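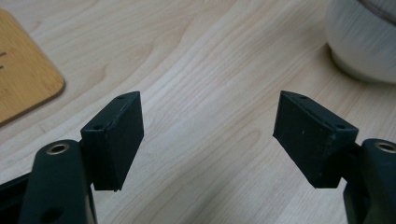
馆务日志 二月 星期五

一、晨间巡查

上午八时开馆前，值班人员按例巡查各层。一层阅览区温度偏低，已调高供暖一档。二层地方文献室除湿机运转正常，水箱于昨晚闭馆时清空，今晨复查，积水不多。三层库房北侧窗框旧有缝隙，上月已以密封条处理，今日风大，未觉漏风，仍列入观察。

巡查中发现二层东侧书架第三排有若干册县志错架，系读者自行归还所致。已当场归位，并提请阅览组今后在该处增设还书车一辆。此事上季度曾提过一次，因过道宽度不足而搁置，现拟改用窄式书车，尺寸待测量后再报。

二、旧藏整理

本日主要工作仍为Gudano旧藏的登记与修整。该批文献于去年秋季移交本馆，计有1000余件，以商号账册、往来信札及印刷契据为主，间有少量地图与戏单。移交时附有手写清单一份，然清单与实物多有出入，部分账册合订后只作一件登录，亦有一函信札分列数处者。经与移交方书面确认，本馆决定不沿用原清单号，另立新号，原号以铅笔注于登记簿备注栏，便于日后核对。

今日完成登记41件，较前几日略少。原因在于上午所取一箱以信札为主，折叠多层，展平费时。依本馆工作规程，凡折痕处纤维已断者，不得强行压平，须先置于湿度略高之密闭箱内回潮，再以吸水纸上下衬垫，加轻重物静置。今日照此处理者有3封，预计下周初方可开看。其中一封火漆完整，从未启封。是否启封，意见不一。有主张开启以明内容者，亦有主张维持原状者。日志仅录分歧，待下次业务会议议定。

账册方面，Cilier商号一种值得记述。该册封面题签已失，书脊以麻线四眼装订，线头松脱，书页尚齐。内页记载布匹与染料往来，字迹工整，数目以旧式码子书写，间有朱笔勾销。整理人员初时误将其归入杂货类，午后核对同箱另一册，见两册账目前后相接，遂改归布业类，并在登记簿上更正签注。

此类更正，本月已非首次。究其原因，分类表中“杂货”一目界限过宽，凡一时不能判定者多归于此。建议另设“待考”一目，限期复核，逾期未能判定者提交业务会议。分类表修订草稿由本组拟写，月底前送阅。

三、纸张与材料

下午收到Kaewkla手工纸样品一包，共2种，一厚一薄。薄者拟用于账册内页破损处之托补，厚者拟用于封面加固。两种均已裁取小条，进行酸碱度测试，结果均近中性，可以继续试用。薄纸纤维较长，撕口自然，与旧纸拼接后边缘不显，惟颜色偏白，用于泛黄页面时略觉突出。拟以植物染料试染浅茶色，染后须重测酸碱度，并经老化观察，方可用于正式修复。

小麦淀粉糨糊存量不足，今日新制一份，按规程冷藏，标签注明制作时间。上周剩余糨糊已见稀薄，全部弃用。凡使用糨糊之工序，操作者应在工作单上填写批次，近日有数份工作单此栏空白，已逐份补齐。

无酸盒订购一事，Covness供货方来函，称大号盒交货须延至下月。本馆现有大号盒仅敷本周使用。应对办法为：开本较大之账册暂以中性纸包裹，平放于金属架上，层叠不得过高，架侧悬挂临时标签。此办法只限过渡，盒到后应即行装盒，不得长期沿用。

四、读者服务

本日地方文献室接待读者人数与平日相当。有读者来函询问旧藏何时开放查阅，已按统一口径答复：登记未完成前暂不提供原件，登记完成之部分将先编印简目，届时在本馆公告栏公布。另有读者申请复制旧城区街巷图，该图属常规馆藏，已准予复制，按章收费并开具收据。

午后有读者在阅览桌上以圆珠笔抄录。工作人员依规劝止，借予铅笔，读者配合。入口处须知已载明此条，惟字号偏小，拟重新排印，并在每张阅览桌上放置提示牌。

五、讨论事项

下午四时召开组内短会，议及登记进度。按目前速度，全部登记几乎须延至夏季。会上提出两种办法：其一，先作简要登记，只录题名、年代、件数与保存状况，细目留待第二阶段；其二，维持现行详细登记，延长期限。赞成第一种者认为，早日掌握全貌有利于库房安排与修复排序。赞成第二种者认为，文献反复取放必增损耗，宜一次办竣。

会议未作最后决定。折中意见为：账册采用简要登记，信札与契据维持详细登记。该意见将试行两周，其间每日登记数量照常记入本日志，期满后比较再议。

六、闭馆

下午五时三十分闭馆。库房钥匙交回，登记簿已入柜上锁。回潮箱湿度读数记于箱侧卡片，明日由值班人员续记。三层走廊顶灯一盏闪烁，已报修。

待办：测量二层东侧过道宽度；函复Covness供货方，请其确认分批交货是否可行；Kaewkla薄纸试染；分类表修订草稿。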